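Course notes, Interior Color and Light
Session 4: Dark walls in narrow rooms
Lecturer: Kedir Zeleke

Please read these notes before the studio hour. They follow the order of the lecture, but I added some points that I had no time to explain last week. The color cards from Session 3 are needed again, so bring them.

## 4.1 What we mean by "dark"

In daily speech we say a wall is dark when it looks dark to us. For this course we need something more useful. Paint makers print a light reflectance value (LRV) on the back of the color card. It goes from 0, which would be a perfect black, up to 100, a perfect white. When I say "dark" in these notes, I mean an LRV under 11. When I say "middle", I mean the large group near 50.

LRV tells you how much light comes back from the surface. It does not tell you which color it is. A deep red and a deep green can have the same value and still give two very different rooms. Students mix this up every year in the first assignment, so write the two things in separate columns.

## 4.2 The usual advice, and its limits

The common rule says that a small or narrow room must be painted white. The rule is old and it is not stupid. White walls send light back and forth between them, and the lamp can be weaker. But the rule speaks only about the amount of light. It says nothing about how the shape of the room is felt.

In a corridor-like room the two long walls do most of the work. If both are pale, we see their corners, their joints and their full length very clearly, and the room can look more narrow than before. If both are dark, the corners become soft and it is harder for the eye to judge the distance between the walls. Some people find this restful. Others feel closed in, and you should ask the client before you buy the paint - not after.

Note also that two walls with the same paint will almost never look the same. The wall which faces the window or the lamp keeps its hue. The wall which stands in shadow loses it and goes toward black. A blue-teal suffers from this more than a brown does, in my experience, and you will see it in the Tillman house when we visit.

## 4.3 Floor and ceiling as partners

When the walls are dark, the floor becomes the main carrier of color. A warm wood in orange or brown stands against blue-green walls very strongly, for the simple reason that the two hues are nearly opposite on the color wheel. Review your notes from Session 2 on this.

The finish of the floor matters as much as its hue. A polished floor gives long reflections which pull the eye to the far end. A matte floor keeps the eye closer. For a ceiling over dark walls, a plain gray is often a better choice than bright white, which can look like a lid put on a box.

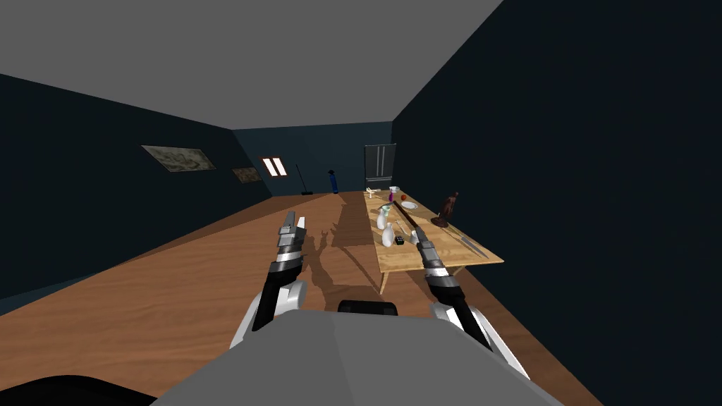 ## 4.4 Sample boards

Never decide on a dark color from the small card. Paint a board of at least 50 cm on each side, two coats, and let it dry until the next day. Put the board in these positions, and write one line for each:

- on the wall beside the window
- on the wall opposite the window
- in the corner farthest from any light
- flat against the floor material, if you have a piece of it

Look at it in the morning and again in the evening with the lamps on. The Farberg apartment was painted in October from a card only, and the owners had it painted again before the winter was over. I was the one who gave the advice, so I can speak about this mistake freely.

## 4.5 How much light to add

For general light in a dark-walled room, begin your plan at 500 lumens for each fixture and put the fixtures close to the walls. A single lamp in the middle lights the floor and leaves the walls dead. Dimmers are worth the money here.

## Assignment 4

Choose one narrow room that you can enter every day. Make a plan with two color schemes, one pale and one dark, with LRV and hue in separate columns. Add your four lines from the sample board. Hand in on 02/07/2021, on paper, at the start of the class.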